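By June the robotics club had outgrown the lab, or so Chae-won Ha liked to put it, though really it was only that the lab was stuffy and the terrace had an umbrella. So they carried their things outside, and old Mr Raju - Balakrishnan Raju, who had taught physics to half the town and was supposed to be enjoying his garden by now - came down after them with his tea.

The job was simple to say and slow to do. Brimo, their entry for the Terkus Cup, had to learn to pick up small things and put them down again somewhere sensible, and it would only learn from being shown. That meant 600 good goes, done by hand with the gripper, and Chae-won had written the tally on the back of her wrist in biro. It stood at 574.

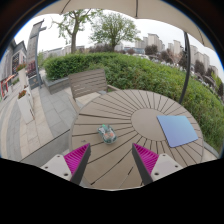
"You're hurrying," said Mr Raju, kindly enough.

"I'm not hurrying. I'm nearly finished."

"Those are the same thing, in my experience." He moved his chair so as not to be in her way. "Squeeze as if it were somebody's pet. Your poor Brimo will believe whatever you tell it, you know, and if you tell it to snatch, it will snatch for ever."

She thought of last year, and of Mathew, their first machine, which had crushed a plum in front of the judges and gone on holding it up, rather proudly, for the whole of the applause. She let out her breath and brought the two fingers in again, slower this time, and felt how little pressure it really wanted.

"Better?" she asked.

"Much," said Mr Raju, and he reached over to lend her his pen.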